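Plimby 2 motion planner, two-arm licence

I have been running Plimby on our pair of arms since December. It plans paths for both at once, checks them for collisions and sends the result to whatever controller you use. We used Arley before, and I kept it installed for comparison.

Setting up took most of a Sunday. Walls, rails and posts go in as plain boxes, and you can give each one its own clearance. Thin things are harder. Chains and cables have no proper model, so I draw a no-go block round them and accept the lost space.
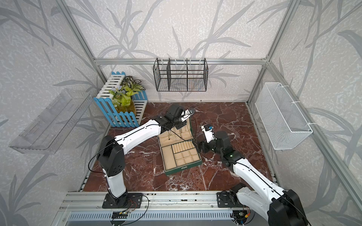
Both arms at the jewellery box, necklaces hanging inside the lid.

Planning is quick. Out of 1000 saved requests it solved all but a handful, and the failures were mostly with both wrists close together over the same spot. Arley gave up on those too – and took longer to say so.

The log viewer is poor. It stops at 2000 lines and the search box ignores anything older. Error messages name the joint but leave out which arm it belongs to. Teodoro Ochoa wrote us a small script that adds it back.

Four stars. I would buy it again for two arms, but for one I'd stay with Arley.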